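Visit to the Nallon lab, Irkbridge
16/05/2023

Twelve of us signed up for the open afternoon at Nallon, which builds home robots on the second floor of the old Traltier building. Parking was easy. Coffee was not included.

The tour was supposed to end with a live demo of Yimyam, their two-armed household robot. We got as far as the practice kitchen. The robot rolled in, raised both arms and stopped dead, and a red light came on over the door. One of the engineers told us the left wrist had reported a force it should not have felt, so the safety system cut power to the drives. It took two restarts to clear, and the second one brought the same fault back. They called it off, which I thought was the right decision with visitors standing that close.

We spent the rest of the time at the simulation desks instead. The team runs over 3000 practice sessions a night in made-up homes, with odd wall colors and furniture, before anything is tried on the real machine. 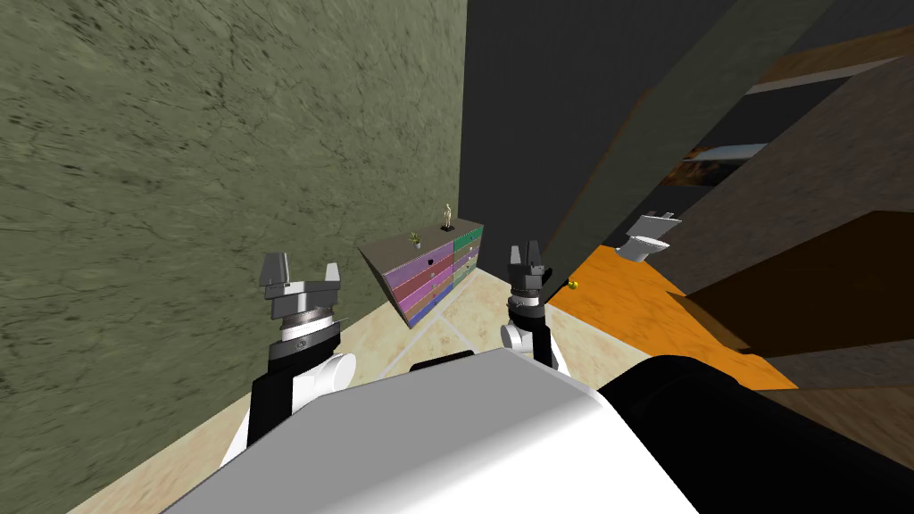
The wrist fault has never come up in simulation – the simulated sensor has no cable to wear out. The engineers suspect a connector that was replaced in November and plan to open up the arm next week. Until then Yimyam stays behind the barrier.

Visits are free, but you need to book by email. Wear flat shoes, as the stairs are steep and the elevator is for freight only.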